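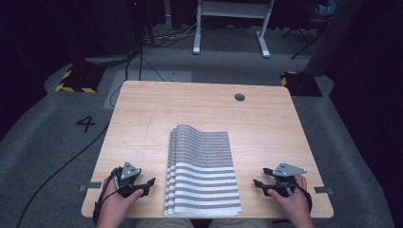 Striped sheets stacked on a desk, each a little out of line with the next.

How to square up and pad loose sheets into a notepad

Padding is the simplest kind of binding. You line up a stack of paper, brush glue along one edge and let it set. The sheets then tear off one at a time. It suits shopping lists, score sheets, order forms and any offcuts you don't want to throw away.

What you need

Padding glue (PVA will do, but sheets tear off less cleanly)
A flat brush, 18 mm wide or near it
Two boards larger than the paper
Two clamps, or a pile of heavy books
Backing card, 350 gsm
A sharp knife and a metal ruler

Step 1: Let the paper flatten

Paper that has been rolled or stored upright will curl, and a curled stack is hard to line up. Put it between the boards with weight on top and leave it overnight. If it still curls in the morning, turn every other sheet over, unless it is printed, and press it again.

Step 2: Fan and knock up

Hold the stack loosely by two corners and bend it so that air gets between the sheets. Stand it on its long edge and tap it on the table, then turn it and tap the short edge. Go back and forth until both edges feel smooth under your thumb. Always finish on the edge you are going to glue.

Small stacks are easier. I make pads of 51 sheets: fifty to use and a spare on top that takes any smears.

Step 3: Add the backing

Cut the card to the same size as the paper and put it at the bottom. Knock up the whole stack once more.

Step 4: Clamp

Place the stack between the boards with the glue edge level with the edge of the wood. Tighten the clamps evenly. If one side is tighter, the sheets will creep — check with a ruler before you go further.

Step 5: Glue

Brush on a thin coat, working from the middle outwards. Leave it for an hour and add a second coat. Wipe drips off the boards straight away.

Step 6: Dry and trim

Leave the pad clamped for 7 hours. In a cold room in February I leave mine until the next day. Trim the three unglued edges with several light cuts.

If sheets fall out

The glue edge was probably uneven. Clamp the pad again, sand that edge lightly and give it another coat.

Josefien Declercq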